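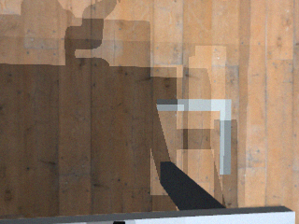 Light brown wood planks with the grain running lengthwise.

FOR IMMEDIATE RELEASE

Flumer Adds Wood Flooring Repair and Refinishing to Its Services in Tillman and Husen

TILLMAN, 01/12/2009 - Flumer, a flooring supplier and installer serving homes and small businesses, today announced that it will repair and refinish existing wood floors as a regular service. The company had previously offered this work only to customers who bought their floors from Flumer. The service is now open to any homeowner, landlord or business in the Tillman and Husen areas, regardless of who laid the floor or when.

The company made the change after a steady rise in calls from people who want to keep the floor they have. Many of these callers own older houses where the original boards were covered with carpet or sheet flooring and have since been uncovered. In most cases the wood can be saved. Replacing a floor costs more than refinishing it and usually takes longer, and in an older house it can mean removing trim and cutting down doors.

Under the new service, a Flumer crew visits the property and checks the floor before any price is given. The crew looks for loose boards, raised nails, water damage, pet stains and gaps between planks. It also measures how much wood is left above the tongue and groove. A floor that has been sanded many times may be too thin to sand again. When that is the case, the customer will be told so and offered a light screening and a new top coat, or a quote for replacement.

The inspection visit lasts up to 90 minutes and is free within 35 miles of the Tillman showroom. Customers outside that distance pay a travel charge, which is taken off the final bill if they go ahead with the work. Written quotes are sent by mail or e-mail within 2 business days.

Three types of work are available.

Spot repair covers single boards or small areas. Damaged planks are cut out and replaced with wood of the same species and width. New boards rarely match old ones exactly on the first day, and Flumer will show the customer a stained sample next to the existing floor before any board is fastened down. Some difference in color may remain.

Screening and recoating is for floors with a worn or dull finish and no deep scratches. The surface is lightly abraded and a new coat is applied. Furniture has to be out of the room, but the customer can usually stay in the house. This method does not remove stains that have gone into the wood, and it cannot be used on floors that have been waxed.

Full refinishing takes the floor down to bare wood. It includes sanding in several passes, filling nail holes, stain if the customer wants it, and the finish coats. Rooms being refinished cannot be used while the work is under way. Area rugs should stay off the new finish for 168 hours after the last coat, and furniture should be lifted back into place with felt pads under the legs.

Flumer will use the Skonico line of water-based finishes for most jobs. Skonico finishes come in matte, satin and semi-gloss. They have less odor than the oil-based products the company used in the past and do not turn yellow to the same degree. Oil-based finish is still available on request for customers who prefer the darker, warmer look it gives to oak and pine, or who are trying to match a room that is not being redone.

The company has also bought new sanding equipment with improved dust collection. The machines are connected by hose to a collector kept in the truck, and doorways are sealed with plastic sheeting before sanding starts. Some fine dust should still be expected. Flumer recommends that customers remove curtains, pictures and electronics from the room and turn off forced-air heating while sanding is being done.

Winter is normally the slow season for floor work in the area, and appointments are easier to get now than later in the year. Dry indoor air causes boards to shrink and gaps to open, and many of these gaps close again once the humidity goes up. For this reason Flumer does not fill seasonal gaps in winter. Customers who are concerned about gaps may have the rest of the work done now and ask for a second look in May at no added cost.

Refinishing jobs carry a written warranty against peeling of the finish. The warranty does not cover scratches, dents, water damage or wear caused by cleaning with steam, ammonia or vinegar. A printed care sheet is left with each customer at the end of the job. It recommends sweeping or vacuuming with a soft brush, wiping up spills promptly, and keeping a mat at each outside door.

The Tillman showroom has sample boards on display in each Skonico sheen, along with stain samples on red oak, white oak, maple and pine. Samples may be borrowed overnight so that customers can see them in their own light. The Husen location does not have a showroom but accepts calls and schedules inspections on weekdays.

Inspections may be booked by telephone or in person at either location starting today.

About Flumer

Flumer sells, installs, repairs and refinishes wood floors for homes and small businesses. The company is based in Tillman and operates a second office and warehouse in Husen. Its work includes new hardwood installation, stair treads, subfloor repair and, as of this announcement, refinishing of floors installed by others.

###

Contact | Press Room | Copyright 2009 Flumer. All rights reserved. | Back to top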